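So I've been putting off this post since August, mostly because I kept thinking I'd have a clear winner to announce, and I don't, quite. But Marjatta Honkanen wrote to ask which gripper I'd ended up with (hello Marjatta, sorry for the slow reply!) and my answer got so long that it might as well go up here where the rest of you can argue with it.

For anybody new, I do most of my robot tinkering in simulation these days, in the evenings, with a mug of tea going cold next to the keyboard. Two arms, one table, and a bunch of small things to pick up. I've been comparing two grippers: the Stemow, a plain two-finger model with squared-off tips, and the Plengate, which has softer, rounder fingertips that give a little when they touch something. I had the simulated Plengate working first and was very fond of it, so I should admit right away that I went in biased.

The job I settled on was pegs. Little peg-like pieces, wider at one end, some standing and some tipped over however they happen to land. I thought the upright ones would be the easy part and the fallen ones would give me trouble, and that was true for the Stemow. It'll take a standing peg all day long. With a peg on its side, the blocky tips come down and, if the angle is even a little off, one of them lands on the fat end and the whole thing rolls away. The Plengate was much more forgiving there. Its fingers sort of settle around the piece, and you can be pretty sloppy about the approach and still come up with something.

But then (and this is where I started to change my mind) the Plengate would let the peg swivel while it was being carried. Just a bit! Enough that when I tried to set it down upright, it leaned, and down it went. I ran 528 picks with each gripper, same starting layouts for both, and the Stemow dropped or missed 159 of them, nearly all on pegs lying down. The Plengate missed far fewer, but so many of its placements toppled that I stopped enjoying the comparison and went to bed.

Toivo Kettunen, who reads everything I post and is kind enough to send corrections privately, thought I had the friction set too low on the soft fingertips. He was right that it was low. I raised it, the swiveling got better, and then the pegs started sticking to the fingers on release, so I've put it back to something in the middle and am trying not to touch it.

The other thing I changed was the controller. I'd been using the one that came with Huttunen, the little motion package I've grumbled about here before, and it likes to take the shortest path to everything, including paths that bring the fingers in low and sideways. Fine on a bare surface, less fine when there's a crowd of pegs. I switched to one that stops well above the pieces, turns the wrist, and only then comes straight down. It's slower, and I don't mind. Watching the gripper pause up there with its fingers open is rather soothing, like watching somebody decide which chocolate to take.

I also raised the working surface, by having the pegs on top of a storage case instead of down on the table. Dilek Akyol suggested this ages ago, for the sake of the wrist angles, and I said I'd try it and then forgot for months. Sorry, Dilek. The elbows have an easier time of it, though a peg that rolls now has a drop to worry about, and I've had to add a rule for what counts as lost.

For now I'm leaning toward the Stemow with the slower controller, and I'd like to give each arm its own share of the pegs so they aren't both reaching for the same one. The next round will be 1,203 picks if my computer holds up. If any of you have a good way of telling a tipped peg's wide end from its narrow end when the shadows are long, please write to me, as that's where I'm stuck.

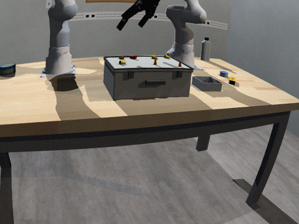
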